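Ticket 2170 - White tabletop, marks that won't wipe off
Status: Solved
Opened by: Aniela Witkowska
Handled by: Wilfredo Samonte, Drurnel Home Support

Aniela, 8:40 am
Hello, and thank you for having a real person on this desk! I bought the plain white Dradora table from you in January and I love it dearly, but it has started to show a dull, cloudy film. It's worst where we sit. I wipe it every evening with a damp cloth and a squirt of the lemon spray my sister swears by, and every morning the cloudiness is back. Have I ruined it?

Wilfredo, 9:15 am
Good morning Aniela, and please don't worry yet. My first guess is the spray - a lot of the scented ones leave a thin layer behind, and it builds up night after night until a white top looks tired. Could you tell me whether a fingernail catches on anything when you run it over the dull part? And is the film all over, or only where you wipe most?

Aniela, 11:05 am
My nail slides right across, no catching at all. It's mostly at the two places where we eat, which are also the spots I fuss over. I did clear everything off and look at it sideways with the lamp on, and I could see big swirly arcs, just the shape my arm makes when I'm wiping.

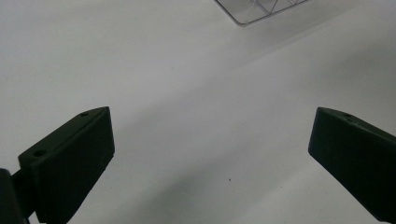
I should add that I tried a dry paper towel on one corner and it squeaked and dragged a bit, so maybe there is something sitting on it. I haven't used anything scratchy, I promise.

Wilfredo, 11:30 am
Those arcs are very good news, and so is the dragging. Please put the lemon spray away for now. Mix 2 drops of dish soap into a bowl of warm water, wring a soft cloth out well, and go over the whole top. Then do it again with plain water, changing the water once, and dry it with a clean towel. You may need two rounds on the worst parts.

Aniela, 4:50 pm
Oh, what a difference! Three bowls of water later (I got carried away) and the arcs are gone. One faint patch is left by the window, but I'll give it another go after supper - my arm is worn out.

Wilfredo, 5:10 pm
Wonderful! Plain water is fine for every day. I'll mark this solved, and a reply here will reopen it if that patch hangs on.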